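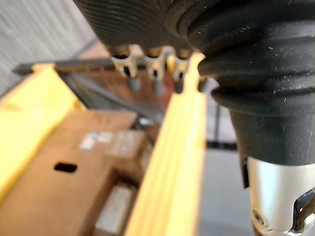

Figure 7. View from the wrist camera over a cardboard box, with the gripper bellows at the top and right.

4.2 Inspection and release rules for bellows-fitted grippers

The rules in this section were drafted after the first round of site visits and revised in August. They cover grippers in which a rubber bellows forms part of the assembly at the wrist, and they apply to the handling of closed cartons only. Open crates and bagged goods are dealt with in Section 4.4.

Both sites taking part, Goltau and Grindville, already had written instructions for the start of a shift. The Goltau instructions ran to several pages and asked for the bellows to be "in good order". The Grindville instructions were shorter and did not mention the bellows at all. When we asked operators at the two sites what would lead them to take a gripper out of use, their answers differed widely. Some would stop for any mark on the rubber. Others would carry on until the robot reported a fault. We therefore wrote the rules in terms of what a person can see and feel during a short check.

Rule 1 concerns surface condition. Dust and light scuffing on the outside of the rings are recorded but do not prevent release. Both can be seen on the middle rings in Figure 7, where the dust shows as small white specks on the black rubber. A cut, a split at the root of a fold, or a patch where the rubber has gone hard or sticky means the gripper is withdrawn. The check is made by hand as well as by eye, with the robot isolated, and each fold is opened with the fingers. A camera view on its own is not accepted as evidence for release, as it gives no sight of the far side or of the bottom of the folds.

Rule 2 concerns the metal parts next to the bellows. Clips and fittings must be present, seated and free of sharp edges on the side that faces the rubber. The person making the check compares them with the drawing held at the cell. If there is no drawing, the gripper is not released.

Rule 3 concerns the wrist camera. The camera may be used to confirm that a carton is in the working area before the arm is lowered. It may not be used to read carton labels unless a sharp test view has been saved at the same working distance. In Figure 7 the white labels on the box are too blurred to read, while the hand hole in its upper surface is plain enough. A view of this kind would be accepted under Rule 3 for confirming presence and refused for identification.

Rule 4 concerns hand holes. Suction must not be applied over a hand hole or across the edge of a folded flap. Where the position of the hole is not fixed by the packing plan, the pick point has to be set from the camera view or by the operator. Said Younis raised this point during the Grindville visit, and it was added to the draft the same week.

Rule 5 concerns records. Each check is entered with the name of the person, the gripper number and the result. Entries such as "OK" or "as before" are not allowed. A withdrawn gripper is tagged and may be returned to use only by someone other than the person who repaired it.

We reviewed 1257 check records from the two sites against the draft rules. Of these, 111 could not be assessed for lack of a gripper number, and they were left out of the comparison in Section 5. Dzifa Arthur and Ye-rin Hyun then read 100 of the remaining records separately and marked each as release or withdraw. They disagreed on 7. All of the disagreements fell under Rule 1, and most turned on the word "mark", which had been used in the records for both scuffs and cuts. The final wording of the rule leaves the word out.

Two matters remain open. The rules set no limit on the age of a bellows, as neither site kept fitting dates. They also say nothing on cleaning agents. Solène Pruvost has argued for dry wiping only, and Goltau has followed this practice for its own cells, but we did not test it.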